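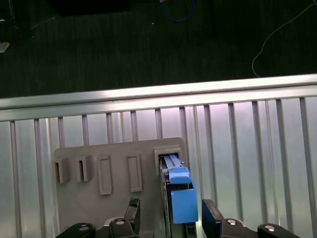 Flenuteo four-bay drive cage, a review after five months

I bought the Flenuteo cage in September to replace the stack of external drives on my desk. It holds four 3.5-inch drives in the space of three old optical bays, and it cost me $70 from Ornaro. The version with a fan is $29 more. I skipped the fan and I'll get to that.

In the box you get the cage, four plastic trays, a bag of screws and a folded sheet of instructions. No data cables are included. The sheet has one drawing and the screw sizes are not on it, so sort the bag before you start. The short screws are for the trays and the long ones are for the case. Two of my long ones had rough threads and I used spares.

Fitting it took me most of an evening. The cage is a tight slide and I had to bend back the small metal tabs that older cases have between the bays. Newer cases may not have bays this size at all, so measure first. Once it was in, the front sat flush and did not rattle.

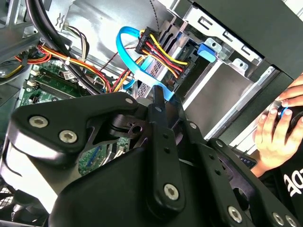
The power side is simple. Two plugs feed all four drives, and both are easy to reach with the side panel off. The data ports are harder. They sit close together in a single column, and cables with a right-angle end will block the port next to them. Buy straight ones, and buy them longer than you think you need. I ordered a second set from Akunano after the first set came up short by the width of my thumb.

The trays are the weak part. They slide well, but the latch is thin and you have to push it fully to the left before it catches. Jonalyn Bañez has the same cage at her office and broke a latch in the first week. Flenuteo sent her a new tray in 9 days without asking for the broken one back.

Heat has been fine with three drives. With four, the two in the middle ran 5 degrees warmer than the outer ones during a long backup. If you plan to fill every bay and leave the machine on all night, get the fan version. 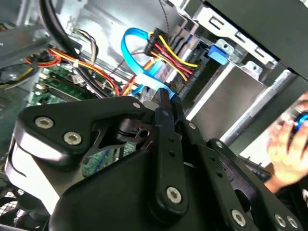 Blue SATA cable inside the open case.

Noise is about the same as before. The trays have rubber pads under the drives, and the hum I used to get through the desk is gone. I can still hear the oldest drive spin up in the morning.

I would buy it again at this price for an older tower. The latches keep it from a full score. Four out of five.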